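Kitchen > Tips > Counters & Tables

Home Kitchen Workshop Laundry Ask a Question

Cover the Table First!

By Siham El Ouafi

If I could talk you into one habit this year, it would be keeping a big roll of paper near the kitchen table. I started in April, when I was stripping old cabinet knobs, and I've been hooked ever since (my husband now has his own roll in the garage).

Cut the sheet longer than you think you need. I leave an extra 3 inches on every side and fold it under, then tape it to the underside of the table so there's no edge for a sleeve to catch. Painter's tape is my favorite, because it peels off clean even when I forget it for a week. If the paper came off a tight roll, lay it curl side down and leave it overnight with a few cookbooks on top. It makes such a difference!

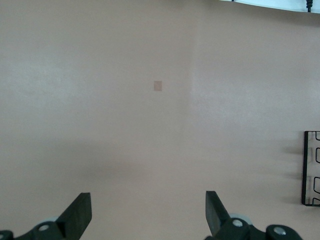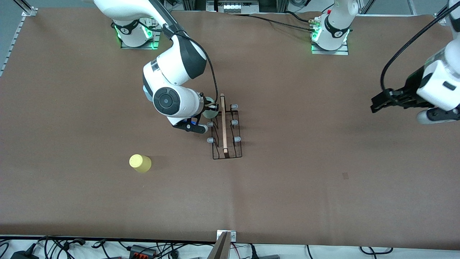
Grease spots? Dust them with cornstarch, wait a few minutes, and brush it off. Glue drips are easier to deal with once they've hardened, so leave them alone and flick them off with a butter knife. For anything really wet, like repotting or dyeing eggs, slip an old shower curtain underneath. Paper by itself will soak through and you'll end up with a damp tabletop.

Write on it, too! I jot down measurements, oven times and the phone number I'm supposed to call back, then tear off that corner and stick it on the fridge. Kids love it at cookie time. Draw a circle for each cookie and let them fill it in.

Reader Fraser Buchanan wrote to say he saves his used sheets for the garden and puts them under mulch. Great idea, as long as there's no paint or varnish on them. Pull off the tape first.

Next week: getting candle wax out of a tablecloth.

Contact Us | © Hondthorpe Home Tips | Back to top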